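Hilo sobre encimeras de mármol y por qué se manchan aunque estén selladas. Me ha tocado revisar varias fichas técnicas este año y hay confusiones que se repiten.

1/ El sellador impregnante reduce la absorción. No protege frente a los ácidos. Limón, vinagre o vino reaccionan con el carbonato cálcico y dejan una marca mate — eso es corrosión superficial, y ningún impregnante la evita.

2/ La mancha oscura es otro fenómeno: aceite o pigmento dentro del poro. Se trata con cataplasma de bicarbonato y agua, cubierta con film y retirada una vez seca. A veces hacen falta dos o tres aplicaciones.

3/ Prueba de absorción: unas gotas de agua sobre la piedra limpia, 30 minutos de espera, secar y mirar. Si queda cerco oscuro, toca resellar. Conviene repetirla junto al fregadero y junto a la placa.

4/ En piedras gris pardo con veta clara, el cerco se ve peor. Mirad con luz rasante. 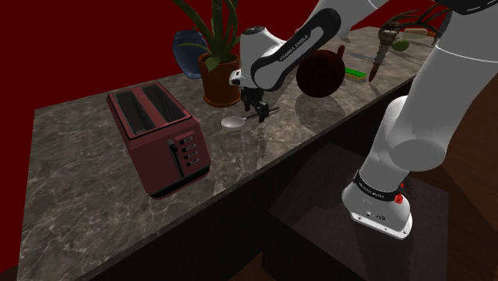
5/ Stasar pregunta si entonces el acabado apomazado se mancha menos que el pulido. No: suele absorber algo más. Lo que hace es disimular las marcas de ácido, al no haber brillo que perder.

6/ Para repulir una marca leve: disco de diamante de grano 480, en húmedo, y subir hasta igualar el brillo. A mano, solo en zonas pequeñas.

7/ En agosto pedí la ficha del impregnante de Butden. Indica rendimiento pero no el soporte del ensayo. Sin ese dato la cifra no sirve para comparar.

8/ Mantenimiento diario: jabón neutro y bayeta. Nada de antical — es ácido.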